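Suche im Forum Suchen Erweiterte Suche
Startseite Forum Neue Beiträge Mitglieder Anmelden

Handgreifer-Demos: Folienverpackungen vom Tisch räumen - wie viel Unordnung lasst ihr zu?

wovi_lena schrieb:
Hallo zusammen, ich sammle seit Februar Demos fürs Tischabräumen, beidhändig, zwei Handgreifer, immer echte Wohnungen statt Labortisch.
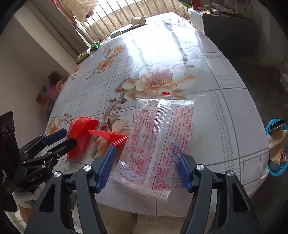
Mein Problem ist die Folie. Becher und Dosen lernt das Modell brav, aber sobald eine durchsichtige Tüte flach auf der Tischdecke liegt, greift die Policy daneben oder sie kneift in die Decke und zieht alles mit. Bei uns waren von 93 Aufnahmen am Ende 30 zum Wegwerfen, und fast immer war eine klare Verpackung dabei. Jetzt streiten wir im Team, ob ich erst mal nur bunte, undurchsichtige Verpackungen aufnehmen soll und die klaren später dazumische, oder gleich alles durcheinander. Und wie haltet ihr es mit gemusterten Decken? Ich hab hier Blumen, ich hab Karos, ich hab eine mit Zitronen (fragt nicht, Schwiegermutter), und langsam hab ich den Verdacht, dass der Untergrund mehr ausmacht als die Tüte selbst.

Grüße, Lena

kratzbaum77 schrieb:
Gleich alles durcheinander! Wir haben letztes Jahr genau das mit dem Aufsteigern probiert, erst leicht, dann schwer, und das Ding hat danach stur nach roten und grünen Sachen gegriffen und alles Durchsichtige liegen lassen. Klar, hätte man mit mehr Daten wieder rausgekriegt, aber die Abende schenkt mir keiner zurück.

Zur Decke: glänzend oder matt? Bei glänzenden Wachstuchdecken hast du am Fenster so einen dicken Lichtfleck, da ist die halbe Tischfläche einfach nur weiß. Ich würd solche Aufnahmen auf jeden Fall drinlassen. In den Wohnungen, wo das später laufen soll, zieht auch keiner die Vorhänge zu.

Marek Kratochvíl schrieb:
Da muss ich widersprechen. Drinlassen ja, aber nicht in der ersten Runde. Wenn in der Hälfte deiner Aufnahmen das Gegenlicht die Decke wegbrennt, weißt du beim Auswerten gar nicht, woran es gehangen hat - Tüte, Licht oder Muster. Ich mach es so, dass ich pro Wohnung sieben Durchgänge mit dem Rücken zum Fenster aufnehme und danach fünf mit Blick Richtung Fenster. Die landen in getrennten Ordnern. Dann kann man immer noch mischen, wie man lustig ist.

Was mich mehr interessiert: Wie greift ihr die Tüte denn? Von oben kneifen oder an der Kante unterfahren? Bei flacher Folie bringt Kneifen mitten auf der Fläche meiner Erfahrung nach wenig, da rutschen die Fingerpads drüber. Ich schiebe sie mit der einen Seite ein Stück über die Tischkante und nehme sie dann mit der anderen, das klappt bei mir fast jedes Mal.

wovi_lena schrieb:
Oh, das mit der Tischkante ist gut! Ich hab bisher immer von zwei Seiten zusammengeschoben, bis sich in der Mitte eine Falte aufstellt, und dann die Falte gegriffen. Sieht hübsch aus, dauert aber ewig, und wenn die Folie steif ist, stellt sich da gar nichts auf.

@kratzbaum77 glänzend, ja. Und genau der Lichtfleck, ich weiß sofort, was du meinst.

Hab gestern übrigens noch mal die Pads geprüft, die geriffelten greifen bei mir deutlich besser als die glatten, die beim alten Satz dabei waren. Falls jemand noch glatte benutzt: tauschen!

stemlow_tobi schrieb:
Ich finde ja, ihr macht euch zu viele Gedanken ums Licht und zu wenige um den Anfang der Aufnahme. Bei Stemlow haben wir Unmengen an Demos aussortiert, in denen die Tüten am Anfang schon so praktisch hingelegt waren. Man macht das unbewusst, man will ja, dass es klappt. Seitdem wirft immer jemand anderes den Kram auf den Tisch als der, der aufnimmt. Zerknüllt, gefaltet, halb übereinander, wie es eben fällt.

Und bitte Beschriftung auf der Verpackung nicht wegdrehen. Wir hatten eine Serie, da lag immer die bedruckte Seite unten, und das Modell kannte dann nur Rückseiten.

kratzbaum77 schrieb:
Mit dem Werfen geh ich mit, mit Mareks Ordnern nicht. Sieben so, fünf so, das hält bei mir keiner durch, der nach Feierabend noch schnell einen Tisch aufnimmt. Lieber Uhrzeit mitschreiben, und gut ist.

Marek Kratochvíl schrieb:
Uhrzeit sagt dir aber nichts über die Blickrichtung. Nordfenster, Südfenster, Rollo halb unten ... na ja. Jeder wie er mag. Ich hab bei Kaczmarczyk drei Wochen lang solche Listen nachträglich sortiert, das mach ich nicht noch mal.

wovi_lena schrieb:
Streitet euch nicht :) Ich probier am Wochenende beides: Jemand anderes wirft, ich trenne nach Blickrichtung, und die klaren Tüten kommen von Anfang an rein. Die Zitronendecke bleibt auch drin.

Eine Frage hab ich noch: Schneidet ihr das Ende ab, wenn die Tüte im Korb ist, oder lasst ihr laufen, bis beide Greifer wieder über dem Tisch sind?

stemlow_tobi schrieb:
Laufen lassen. Sonst lernt er das Loslassen nicht sauber, und dann hängt dir die Folie am Pad.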